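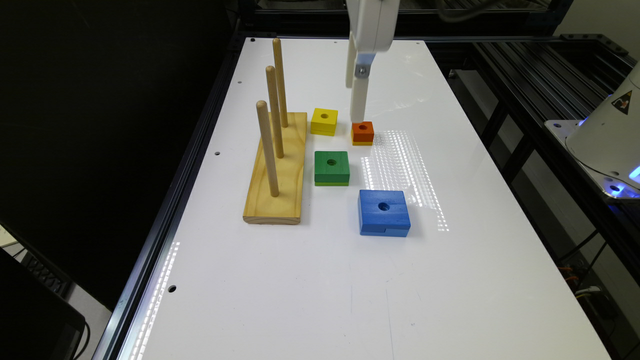 Wooden stacking toys, what's worth keeping?

pegandpudding
Having a clear-out and I'm stuck on the stackers. We've got the three-peg board with the square blocks, blue, green, yellow and orange, biggest to smallest. My youngest is nearly three and mostly posts the orange one down the back of the radiator. Keep or charity shop? I've also been eyeing the Bevwood rainbow one but it's £30 and I do wonder if we need more wood in this house!

mossy_lane
Keep it!! Ours got ignored for ages and then at four she suddenly wanted to do the proper puzzle, moving the whole tower across one block at a time without putting a big one on a little one. With four blocks it's fifteen moves if you don't go wrong. I go wrong.

tinribs
Sorry, I'd get rid. Square blocks on round pegs spin about and never line up, drives me potty. Round rings are much nicer for little hands. We had an Akuston ring stacker and it went through three children.

pegandpudding
Ha, the spinning is the bit mine likes. He twizzles the green one and shouts "bus".

mossy_lane
tinribs, I don't agree, squares stay put on the carpet and rings roll under the sofa. And you can build with squares when you're fed up with the pegs.

tinribs
Fair point about the sofa. Still wouldn't pay £30 for the Bevwood though.

halfpastbath
Does anyone know how to clean plain pine? Our board has gone grubby and I don't want to ruin it.

mossy_lane
Damp cloth, tiny bit of washing-up liquid, dry it straight away. Don't soak it, my sister left hers in the sink and the pegs went wobbly. If it's rough afterwards, a quick rub with 400 grit paper.

tinribs
400 is far too fine for a grubby board, start with 100 and go up.

halfpastbath
Will try the cloth first then, thanks both.

pegandpudding
Right, it's staying. The orange one is behind the radiator again so I'm off to find a coat hanger.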